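Does the Back of the Bottle Tell You Anything? A Report on Drink Labels
Frida Nørgaard and Dariusz Sobczak, Packaging and Information module
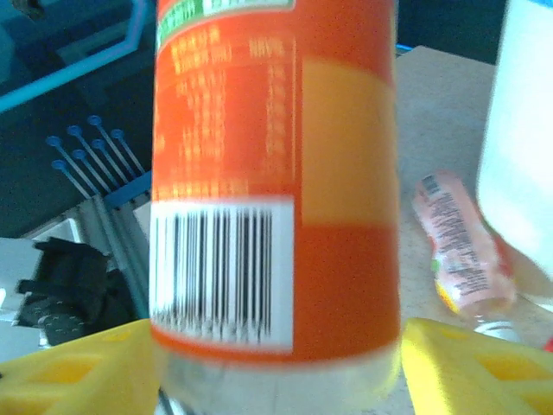

Figure 1. Back label of an orange bottle, with table, barcode patch and lighter side panel.

1. Why we did this

The module handbook says that a good label "informs the buyer at a glance." We were asked to test that claim on a product of our own choice. We picked bottled soft drinks because they are cheap and the labels are crowded. Dariusz expected the claim to hold up. I did not, and I should admit that at the start because it probably affected how I wrote the questions.

2. What is on a label like this

The bottle in Figure 1 is typical of the type we were interested in. Nearly all of the label is one strong orange-red, and the table is set over it in small light yellow characters. The writing appears to be Chinese. Neither of us reads Chinese, so we looked at the layout only. The table has a column of numbers and percentages on its right side, and you can tell what sort of table it is from the shape alone. That is a point in the designer's favor, and one of the few we are willing to give.

The barcode gets a white patch, low on the left, with black bars. Scanners need contrast, and the scanner has been given it. The person buying the drink gets light yellow on orange. Next to the table there is a large lighter panel, so the label does have paler areas that could have carried dark print.

Below the label the plastic is pale and you can see into it. Gebhard Camenzind, who supervised the project, thought this part of a bottle does more selling than any table. He may be right but we had no way to check.

3. What we did

We made two mock labels for a made-up drink we called Pridisar. Label A copied the light-on-orange scheme. Label B had the same table in dark print on a pale panel. The text size was the same on both. We wrapped them around identical empty bottles and asked people in the student cafeteria to find the sugar figure while holding the bottle in one hand. Each person saw one label only. The session was on 3rd July, when the cafeteria was quiet, and we got fewer people than we had planned for.

Rūta Koppel ran the stopwatch. Jadwiga Nowakowski wrote down comments.

Our printing budget was 3,000 points on the department's copy account. We used 910 of them, mostly on test sheets, as the orange came out brown the first few times.

4. What we found

People with Label B generally found the figure sooner. We don't want to make much of this. The group was small, it was all students, and several of them had already heard us talking about the project in March.

The comments were more useful than the times. Several people turned the bottle the wrong way first and lost more time doing that than they did reading. A curved surface hides part of the table whatever color it is, and our mock labels did nothing about that. Two people said they would never look for the sugar figure in a shop anyway. One asked if the drink was real and where to buy it.

5. Problems with our own work

Label B changed two things at once, the print color and the background, so we can't say which one helped. We noticed this after the session. The stopwatch was started by hand, and Rūta thinks she was slower to press it at the beginning. We also never tested a label in a language the reader doesn't know, even though that was our own situation with the bottle in Figure 1.

6. Where that leaves the claim

We don't believe "at a glance." Everyone in our session had to turn the bottle and search it, with either label. Dariusz would like it noted that all of them did find the number in the end. A second round should change the print color alone and leave the background as it is, and somebody other than the two of us should write the instructions.

Packaging and Information module, student reports. Text and mock labels © the authors. Contact the module office. Back to top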